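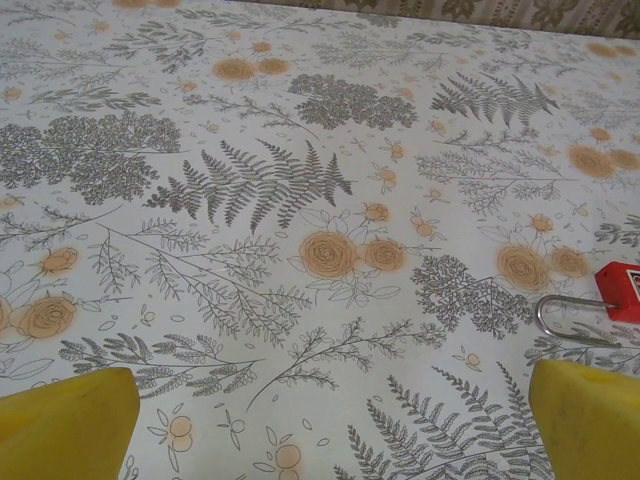 4.3 Preparing the padlock and the table cover

This section applies to the Gramby table cover (printed cloth) and the small padlock supplied with the Nevstead storage box. Complete section 4.2 before you start.

You will need:
Padlock and both keys
Table cover
Soft dry cloth
Graphite powder (not supplied)

Laying the cover

1. Clear the table and wipe it down. Let the surface dry fully.
2. Unfold the cover with the printed side up. The ferns and roses must be visible; the reverse side is plain.
3. Smooth the cover from the center toward the edges. Work creases out by hand.
4. Check the overhang. It must not exceed 200 mm on any side. Fold any excess under the table edge and hold it with the Stitby clips.

NOTE: The gray line pattern makes small dark parts hard to find. Keep keys and screws in the parts tray when they are not in use. The red padlock body shows up well against the print and can be laid directly on the cloth.

CAUTION: Do not iron the cover while it is on the table.

Checking the padlock

1. Lay the padlock on its side on the cover.
2. Insert a key and turn it clockwise until the shackle releases. Do not force the key.
3. Pull the shackle out to its full travel, then swing it through one complete turn. It should move freely.
4. Press the shackle home until it clicks. Pull on it to confirm that it is locked.
5. Repeat steps 2 to 4 with the second key.
6. Write the key number on the record card at the back of this manual. Store the second key away from the box.

If the shackle sticks, apply a small amount of graphite powder to the shackle holes and work the lock six times. Wipe off the excess before the padlock touches the cloth again — graphite leaves a gray mark that does not wash out of the light areas.

CAUTION: Do not use cooking oil or grease in the keyway.

Care of the cover

Wash at 35 °C with similar colors. Do not bleach. Line dry in the shade; the orange in the roses fades in direct sun.

Spare parts

Replacement padlock with two keys: order no. 582. Replacement clips are sold in packs of 6 by Mondal. Keys cannot be ordered separately.

Text: Miroslava Danko. Checked: Libor Hudec, September.

Continue with section 4.4, Fitting the hasp.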